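Dust at the transfer point on the grain loadout belt, what worked for us

Tue 30 July

14 comments · 3 shares

**beltcrawler**
OK I have been meaning to write this one up for weeks. We load grain to barge at Drererow, one inclined belt off the silos, one transfer tower, then the shuttle belt out to the spout. Design rate is 700 tons an hour and we never saw it, mostly because the transfer tower was such a mess we ran slow to keep the dust down. You could not stand on the middle landing without goggles.

Last winter we pulled the old rock box chute and put in a curved one, hood at the top and spoon at the bottom, so the grain stays in one stream and lands on the shuttle belt going the same way the belt is going. What a difference! We run 600 all shift now and the landing gets swept once a week instead of twice a day. I am so happy with this thing I keep walking visitors up to see it.

Ask me anything, I love talking about chutes.

**spoutside**
Great write-up. What did you do about the skirting? Every time I see a new chute go in, people leave the old skirts on and wonder why it still leaks.

**beltcrawler**
New skirts, and longer. The old ones stopped way too soon after the load point, the air was still rushing when it got to the end. We put two rubber curtains inside the skirt box as well (slit ones, hung loose) and that slows the air down nicely. Tail box at the back with a seal strip. The skirts themselves are the double kind, a hard inner liner that takes the wear and a soft outer lip that just rests on the belt.

**mudflat_mike**
I'll be the grump. Curved chutes are lovely on day one. We had one on soybean meal and it plugged three times in the first month. Meal hangs up on the spoon when it's humid and then you're in there with a pole. We went back to a plain drop with a dust collector on top and I sleep fine.

**beltcrawler**
Meal is a different animal, I'll give you that. We only do corn and wheat, and both slide like a dream. What angle was your spoon at the bottom?

**mudflat_mike**
No idea, it came as a package. Shallow. You could see it was shallow.

**spoutside**
Then it was the wrong spoon, Mike! If the exit is flatter than the stuff wants to slide, it will stop there. I wouldn't blame the whole idea for one bad drawing.

**mudflat_mike**
I'm blaming the idea of putting a custom shape in a place where the product changes every week. Our terminal handles whatever the ship brings. One shape can't suit all of it.

**night_tally**
Kind of with Mike here. At Vlachou we switch between barley, meal and pellets, and the drop with a collector is boring but it takes everything. The filter bags are a pain though. We got 2,273 run hours out of the last set and changed them on a Sunday in the rain, which I do not recommend to anyone.

**beltcrawler**
That's a fair run for bags, isn't it? What do you do with what comes off them? Ours was going back onto the belt and I swear it was the same dust going round and round.

**night_tally**
Same, back onto the belt, but further down and under the skirt where the bed is deep. If you drop it back right at the load point you are just feeding the cloud.

**spoutside**
This is such a good point and I wish it was on every drawing. Put the return where the air is calm.

**quay_newbie**
Hi all, first post, loving this thread! I started in July at a small terminal and I've been handed the dust problem because I'm new. We have a Killon loader with a telescoping spout and the transfer tower behind it is open on two sides. Is it worth closing in the tower before I touch the chute?

**mudflat_mike**
No. Close in a dusty tower and you have built yourself a box full of dust. Fix it at the source first, please. That part I'll agree with the chute fans on.

**beltcrawler**
Ha, Mike and me on the same side! Yes, source first. Go stand there on a full run and watch where the puffs come from. On ours nearly all of it was coming from the back of the tail box and I had been staring at the front for a year.

**spoutside**
Also check your belt is running true before you order anything. A belt that wanders off to one side opens a gap under the skirt and no chute on earth will fix that. And look at the idlers under the load zone. If they are too far apart the belt sags between them and it puffs at every dip.

**quay_newbie**
The belt definitely wanders. I didn't know that counted! OK, tracking first, then idlers, then skirts. I'm going to print this thread out. 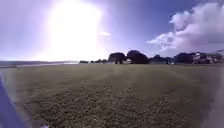

How far should the free drop be at the top of a grain transfer?

As short as the layout lets you make it, because a long fall pulls air in with the grain and that air has to come out somewhere.

**night_tally**
Agree with that. We raised the receiving belt at Vlachou by 20 inches when the tail frame was rebuilt, and it was the cheapest dust control we ever did.

**mudflat_mike**
Now that I would do. No funny shapes, nothing to plug.

**beltcrawler**
I'd take both, the short drop and the spoon. Has anyone tried the Skorkis liners, by the way? Our spoon has plain steel in it now and it's polishing up beautifully, but I know I'll need something in there sooner or later.

**spoutside**
We have them in a hopper, not in a chute. Bolt-in tiles, easy to swap. Check the bolt heads sit below the face or they'll wear first and you'll find tiles in your barge.

**mudflat_mike**
Ceramic for corn seems like a lot of money.

**beltcrawler**
Maybe! Only going to line the strip where the stream hits. I'll pull the inspection door at the next shutdown and measure the plate before I order.

Share · 3 shares · 14 comments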